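Flelano Shore Listener User Guide
Section 4: Setting up your first listening site

You've charged the recorder, you've picked a pier, and now comes the fun part! Harbor porpoises are shy animals and most people only ever see a small dark back rolling over once or twice. Underwater they are chatterboxes, clicking away while they hunt, and a recorder left in the right spot can pick up whole evenings of it. Set aside a morning for this section the first time. After that you'll do it while the coffee is still warm.

Before you go out

1. Open the case and put a memory card in slot A. Leave slot B empty for now (Section 6 covers two-card recording).

2. Switch on and wait for the steady green light. A blinking green light means the card is still being read.

3. Press MODE until the display shows 2501. This is the porpoise program. It listens for the short, very high clicks that porpoises make and skips most of the boat noise. Program 451 is for seals, which call much lower, and it fills a card faster.

4. Set the clock to local time. Do this even if it looks right! Tide tables are useless next to a recording that is an hour off.
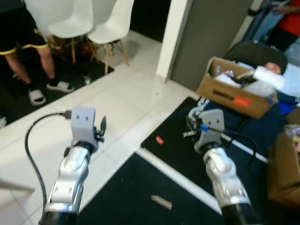
Right-hand gripper with a white rod.

5. Check the rubber seal on the lid for sand, hair and salt. Wipe it with a damp cloth, let it dry, and press the lid down until both latches click.

Caution: Never use petroleum jelly on the seal. It makes the rubber swell. Use only the silicone grease from the spares bag, and a thin film of it is plenty.

Choosing the spot

Porpoises love places where the current squeezes past something: a headland, the end of a breakwater, the edge of a deep channel. Fish pile up there and the porpoises know it. Our own test site at Flastham is a plain old pier next to a tide race, and it beats the prettier beach by a mile. The Cesudach site has deeper water, but it only gets busy on the rising tide.

6. Look for water that stays at least waist deep at low tide. The hydrophone must never lie on bare mud.

7. Listen with your own ears for a few minutes. Clanking chains, loose tires and pumps will all end up in your recording.

8. Ask the harbor office before tying anything to a pier. Most are delighted to hear what you're up to, and they often know where the animals show up!

Note: In May, mothers and newborn calves may be close to shore in some areas. If animals are at the surface near your spot, stay back and wait until they have moved off before lowering any gear.

Lowering the hydrophone

9. Clip the weight to the bottom ring and the line to the top ring. The cable should hang slack beside the line and must not carry any load.

10. Lower slowly, hand over hand. Stop when the weight touches bottom, then raise it by an arm's length and tie off.

11. Tape the cable to the line at every marker. A loose cable slaps in the current, and on the recording it sounds like somebody drumming on a bucket.

12. Press and hold REC until the display counts down and shows RUN. The recorder can store up to 1000 click trains per session, with the time of each one.

Caution: Do not lean over the rail to free a snagged line. Move along the pier and pull from another angle, or wait for slack water.
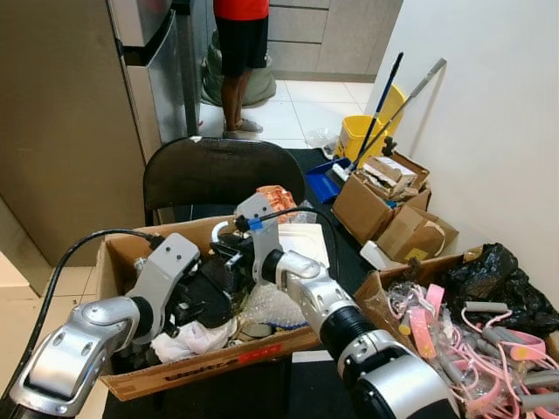 Your first check

Come back after one full tide. Press LIST and look at the times down the left side. Bunches of clicks close together, getting faster and faster until they run into a buzz, are what you're hoping for. That is a porpoise closing in on a fish!

If the list is empty, don't lose heart. Our Dağdelen recorder sat silent for three tides before the first animal came by, and then it logged them on every tide for a week. Try these in order:

Make sure the display still shows 2501.
Pull up the hydrophone and rinse off any weed.
Move the line to the side of the pier that faces the current.
Leave it out overnight, when porpoises are often busier.

If the display shows ERR 2, the card is full or locked. Slide the small tab on the card back up and repeat step 12.

To copy your recordings to a computer, go on to Section 5.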